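From: Jiahui Jiang
To: shared-kitchen list
Date: 3/27/22
Subject: Re: Cutlery bins, where does everything go?

Dear all,

Thank you to Ga-eun for her questions. I answer between her lines, I hope it is easy to follow.

Ga-eun Cha wrote:
> I wanted to put the cutlery away after lunch and I did not
> know which bin is for what. Before, everything was in the
> one drawer. Also, do the gold forks belong to us or to
> Dong-hyun? And is the long spatula allowed in with the
> forks?

The drawer is finished, I am sorry. The runner broke in January and Tae-yang could not find the same part again. So we use the open bins on the table, and I would like us to agree on one order for them. My proposal:

1. Tan bin: forks and knives. The gold forks are ours, I bought them at Skunby when we lost so many of the old ones. Please put them all with the handle down.

2. Pink bin: spoons of every kind, also the ones with the blue handle. They are a little longer than a normal teaspoon but they fit.

3. Green bin: the big cooking things, so the black spatula goes in this one, Ga-eun, and not with the forks. It is too long and it pulls the small bin over.

4. If you are in a hurry, lay the pieces flat on the table in front of the bins and the next person will sort them. I prefer this to throwing everything in the nearest bin.

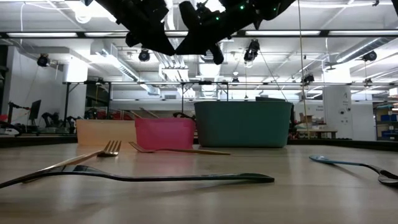
5. Wipe the table before the bins go back to their places. The surface is shiny and it shows every mark.

> Can we not buy a proper tray with compartments? I saw one
> at Drinorero.

I saw it too. It has 10 compartments, and the spatula does not fit in any of them. I would wait. We already own these three bins and they cost us nothing. Geum-ok has measured the shelf, and they can stay at the back of the table in the same row: tan on the left, pink in the middle, green on the right.
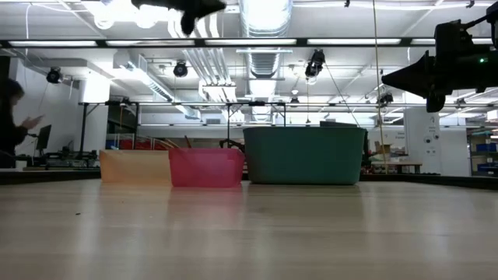
If somebody wishes for labels, I can print them, but maybe the colours are enough. I ask only that we do not change the order every week, as it was with the mugs.

One more question from my side: who has the second lid of the Ferno pot? I have looked in both cupboards.

Please write to the list if you disagree with the spoons. Dong-hyun already told me he would like them with the forks, and I can live with that also.

Kind regards,
Jiahui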